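The Draw Should Stay

Sat 7 September

Mullorton lost to Jedley last weekend in the usual manner, which is to say slowly, and then everyone went inside for sandwiches. Before the tea was cold the league had circulated its proposal to abolish the draw in second division cricket. From next season every match would have a winner, decided on runs per over if the light or the weather or general despair gets there first.

I have played for Mullorton long enough to have an interest in this. Draws make up a good share of my finest hours. My career batting average would embarrass a shoe size, but I once stayed in for most of an afternoon at Bogale, scored 2, and walked off to applause from both sides. Under the new rules that innings would be a kind of sabotage. I'd have been asked to get out and let somebody who could hit the ball have a turn.

The case for the change was put at the league meeting in February by Amanuel Kassa, the Flultport captain, and he put it well. Young players don't want to give up a whole Saturday to find out that nothing happened. Their friends are playing twenty-over games on Friday nights with music between the overs. He has lost up to nine juniors that way, he said, and he'd like some of them back.

I believe him about the juniors. I don't believe the draw drove them off. I've asked a few of ours why they quit, and what I heard was that they batted at ten, didn't bowl, and stood at fine leg until supper. You can make that boy's match end in a win or a loss and he'll still be at fine leg.

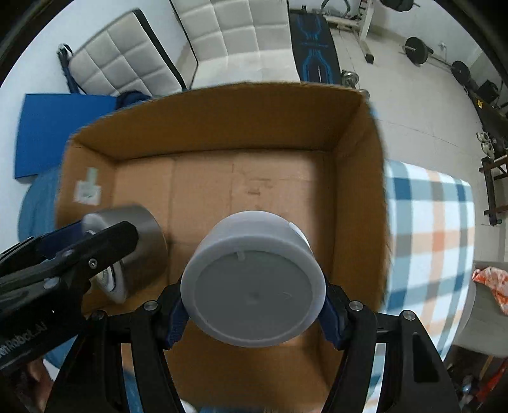
What the draw does is keep a bad side in the game. Take our match against Flultport in July. They made 210 and Getachew Berhe, who bowls faster than anyone in this division has a right to, had us five down before the drinks came out. In a win-or-lose league that match is over. Their fielders start thinking about dinner and our lower order swings at everything, because losing by a hundred and losing by fifty pay the same.

Instead Bezawit Dinsa and Mitiku Tilahun decided they weren't going anywhere. They blocked. They left. Mitiku retied his shoes so many times that the umpire offered to do it for him. Flultport put in a silly point, then a second slip, then a third, until there was no one left on the boundary except a dog. With four balls to go Bezawit was hit on the glove and the whole ground yelled, including people who had come to collect their kids. Not out. We drew, and I have seldom seen eleven people so annoyed at not losing.

I'm told this is not a spectacle. Fine. Our average crowd wouldn't fill a bus, and half of it is related to the opening bowler. We aren't selling tickets, so I can't see who we're supposed to be entertaining besides ourselves.

There's also the matter of the declaration, the one real decision a captain gets to make. Napaporn Thongdee, who captains us, once closed our innings with a batter on 96 because she thought we needed the extra overs to bowl Jedley out. He would have had his first 100. He didn't speak to her until the following Wednesday. She was right by two overs. Take away the draw and she never has to choose, and he gets his hundred, and I suppose that's nice for him.

If the league must do something, it could fix the points. Give the side on top in a draw a decent reward and the side hanging on a small one, and start matches half an hour earlier so that fewer of them finish by feel. It could also ask captains to give every junior a bat or a bowl, every week, no excuses. That would cost nothing apart from a few more losses, and at Mullorton we've already budgeted for those.

The clubs vote at the end of the month. Kassa thinks he has the numbers. If he does, I'll turn up in the spring and swing at everything like I'm told, and you can expect me back in the pavilion in time to butter the bread.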